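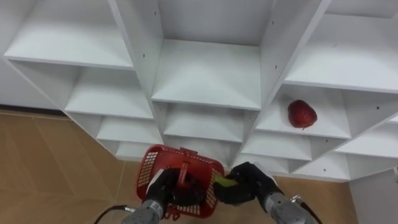 Vol. 3, No. 6 - Page 100

Come and write software with us: manipulation planning and control engineer at Rarkden

We are looking for one more person to join the software group at Rarkden, and we would like that person to enjoy the kind of problem that looks simple until you try to write it down. Picking a piece of produce off a shelf and putting it in a basket is something most of us do every week without a thought. Getting two arms and two many-fingered hands to do it, with one hand holding the basket tilted by its handle while the other brings something small to the rim, has kept us happily busy for a good while now, and there is plenty left to do!

Most of our code lives in a planning and control stack called Grilov. It takes what the head camera sees, decides which compartment to reach into and which hand should go, and then works out a path for both arms together. White shelving is harder than you might expect (plain panels and soft shadows give a depth estimator very little to hold on to), and the view from the head is steep, so the front edge of one shelf can easily hide what is on the one below. A red fruit sitting in the middle of a compartment is a friendly target. A little green thing already half covered by black fingers is much less so, and we would love your ideas on how to keep track of an object once the hand has closed around it.

You would be working closely with Kha Chu, who looks after the planner, and with Xuân Đào, who runs perception and is very patient with people who are new to the codebase. The group is six people at the moment. We sit near one another, we review each other's changes the same day when we can, and we try to keep meetings short - though it must be said that the ones about grasp scoring do tend to wander.

In your first months you would probably

- take over the part of Grilov that plans for two arms when one of them is carrying a container
- improve how the planner recovers when a grasp is lost near the basket rim
- help tidy up Sotell, our replay and labeling tool, which holds 2,621 recorded runs and could do with a faster search
- write tests, and read other people's tests, and now and then talk somebody into deleting one

We would like you to be comfortable in C++ and Python, and to have three years or so of working on motion planning, control or robot perception, whether that was at a company, in a lab or on something you built yourself. You should be able to look at a log and a video side by side and tell us where you think the two disagree. Experience with multi-fingered hands would be very welcome, but please don't hold back if you have only worked with simpler grippers. A degree is fine and so is not having one.

The job is full time and based at our Phùng office, with two days a week from home if that suits you. We pay for relocation, we give you a proper desk and a fast machine, and we set aside time every January for everyone to work on an idea of their own. Last time that is how Sotell got its timeline view, and the time before that it gave us a very odd simulator that we are still fond of.

To apply, send us a resume and a page or so about a piece of software you worked on that moved something in the real world. Tell us what went wrong with it, too - we read those parts first. Please write by 26/08/2024. Everyone who applies will get an answer from Kha or Xuân, and if we'd like to go further we will invite you for a long conversation and an afternoon of working through a real planning bug with us. There are no puzzles at a whiteboard, and lunch is on us.

Contact: Rarkden Software Group, Phùng office | © Rarkden | Back to top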